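Teaching by demonstration (robotics)

Teaching by demonstration, also called programming by demonstration or learning from demonstration, is a group of methods in which a person shows a robot how a job is done in place of writing out each motion as code. The person may move the arm by hand or drive it from a distance. The motions are recorded and then either played back as they are or used to train a control program. Supporters describe the approach as a way to let shop workers teach robots without an engineer. How far that claim holds up outside a test setup is disputed.

Contents
1 Methods
2 Claims and criticism
3 The Praditz trials
4 Simulated demonstrations
5 See also

Methods

In hand guiding, sometimes called kinesthetic teaching, the person takes hold of the arm and pushes it through the job. The arm's motors are set to give way, and sensors in the joints log the path. Hand guiding needs little equipment and most people can try it within minutes. It works poorly with heavy arms, and with jobs where the teacher's own body gets in the way of the sensors. Moving two arms at once this way is awkward for one person.

In remote control, or teleoperation, the person works through a joystick, a hand-held tracker, or a second arm that the robot copies. The teacher can stand clear of the machine, and what the robot's cameras record is not blocked by a human hand. The cost is feel. Many setups send little or no force back to the operator, who has to judge contact by eye. Pushing a part into a tight hole is a common sore point.

A third method, in which the robot only watches a person do the job, is often listed with the other two. It leaves open the question of how a human hand's motion should be turned into that of a gripper, and reported results vary a great deal from one setup to the next.

Claims and criticism

The phrase "no programming required" appears often in sales material. Critics point out that someone still has to place the cameras, set the limits on speed and force, throw out bad recordings, and decide when the robot has learned enough. Mirjam Claeys, in a review of factory pilots written for the consulting firm Michiels, argued that this work is usually left out when setup time is reported. "The demonstration takes a minute," she wrote. "The week before it is not on the chart."

A second complaint concerns success rates. A robot tested with the same parts, in the same light, near the same starting points as in its lessons may be doing little more than replaying them. Published rates are hard to compare, as authors differ on whether a second try counts and on who resets the parts between runs.

There is also the matter of the teacher. People hesitate, overshoot and correct themselves, and a program trained on their recordings may copy the pauses along with the skill. Using only expert operators reduces this, but it weakens the case that anyone can do the teaching.

The Praditz trials

A test often brought up in this debate was run at Praditz, a maker of small fittings, with software named Samus. Operators recorded 600 demonstrations of a part-placing job by remote control. The first report gave good results and was quoted widely in the trade press. Adoración Ortuño, who later went through the logs, found that 54 of the recordings had been made by the same 2 operators who also ran the final tests, and that failed grasps had been left out of the count when the operator stopped the run early. The firm answered that stopping early was a safety rule - which it was - but it did not publish a corrected figure.

Simulated demonstrations

Demonstrations can also be given to a robot in a computer simulation, where nothing breaks and a cluttered work area can be put back in order at once. Tools such as Waltance let an operator steer a simulated arm much as they would a real one.

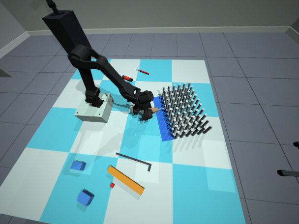 A simulated arm holding a peg beside a grid of upright pins.

Contact is the weak point. Friction, bending and the slight give of real parts are only estimated, and a grasp that holds on screen may slip on a bench. Varying these values at random during training is a common remedy, though it does not help with effects the simulation leaves out altogether.

See also

Teleoperation
Imitation learning
Industrial robot programming
Robot simulation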